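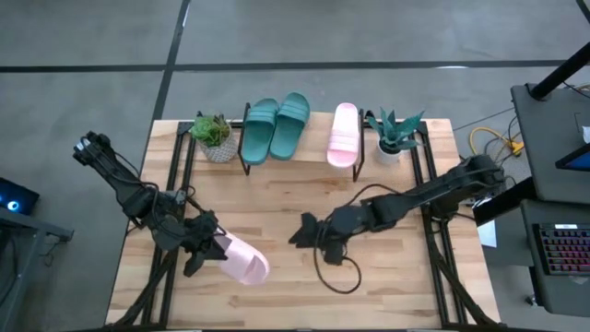 Figure 2. Slide sandals on a low display shelf, left half.

3.2 Where shoes come off

Most of the 53 households in Jangate took shoes off at the door. Not all. In the older flats the line was further in, at the kitchen step or the edge of a rug, and visitors got it wrong. Indoor slides (Fig. 2) were kept apart from street shoes in 30 homes, usually on something raised. Height seems to matter more than distance. Arboleda found much the same in Skurnasach, though her sample was smaller and mostly families with young children.

Guests are the awkward bit. Some hosts lent a pair, some said "don't bother" and plainly minded. We coded both as a rule, wich may be too generous. Three households gave no clear answer and are left out of the totals. Season not controlled for, all visits were in July; wet-weather habits need a seperate round.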